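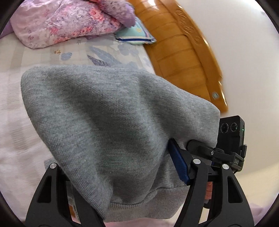
Gray cotton sweatshirt, ribbed hem band.

Laundry room changes at Tarkside

The 11 washers at the Tarkside building were switched to the Surkura cold cycle in November. The cycle runs 18 minutes longer than the old warm setting and spins at 1000 rpm. Residents with heavy knits should expect them to come out damper than before and should add one step to the dryer time.

Detergent dose depends on water hardness. Tarkside is on the Nanlow supply, which is hard, so use the upper line on the cap for a full drum and the lower line for a half drum. Powder does not dissolve well on the cold cycle. Use liquid.

Cotton fleece and rib knit shrink mainly in the dryer. Turn these items inside out, close any zippers, and select low heat. Ribbing holds its stretch longer if it is dried flat. Fabric softener leaves a film on towels and should be left out of towel loads.

Lint screens must be cleared before each load. A blocked screen trips the thermal cutoff, and the dryer then stays locked until it cools.

Card balances carry over. The old tokens are no longer accepted.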